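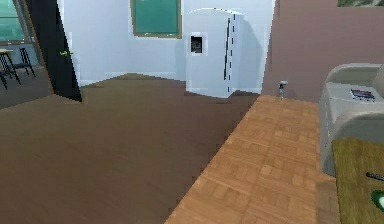

A simulated kitchen, with the fridge against the far wall and the worktop on the right.

Every few months somebody sends me a success rate from a room like this one and asks whether I'm impressed. Usually the planner has been told to go to the fridge, come back and set something down on the worktop, and it has managed this in nearly all of 2,000 runs. I am asked to be pleased about the 2,000.

I spent a good part of July with the Lemetti planning stack, which Yamuna Kaimal's group had kindly set up for me, and I came away liking the code and distrusting the numbers. The code is tidy. The logs are readable, and you can replay a failed run from any point without wanting to throw the laptop out of the window. Credit where it's due. But look at what the software is being asked to cope with. The floor is a smooth brown plane and the light is even. A fridge door in there has whatever hinge somebody typed into a file, and I have yet to meet a real one that agreed with its file.

Jagadeesh Menon, who wrote most of the motion planner, told me this was unfair. You randomise, he said: friction, mass, lighting, the position of the table. Fine, but randomise over what? When I opened the settings, friction moved within a band that someone had picked one afternoon and never gone back to. The doors were never sticky. A planner trained against 30 versions of a guess has learned a lot about the guess.

Perception bothers me more. At the resolution these rooms are often rendered, a pair of fridge handles is a dark dashed line. A detector can learn the dashed line perfectly well. I asked Usha Rodrigues at Illow what happened when they moved theirs on to a real kitchen camera, and she said they lost four weeks to reflections. None of that was in the report, which had gone out already.

I'm not against simulators. I'd be a fool to test a new controller on hardware first, and Acharya's rule of running every change through simulation overnight has plainly saved them some broken wrists. As a way of catching bugs it is hard to beat. My quarrel is with the same figure being lifted out of the bug tracker and put on a slide for buyers.

So print the settings beside the score, including the ones left at their defaults. Then take five runs in somebody's actual kitchen, on a Saturday, with the washing-up still in the sink, and print those too, however bad they look.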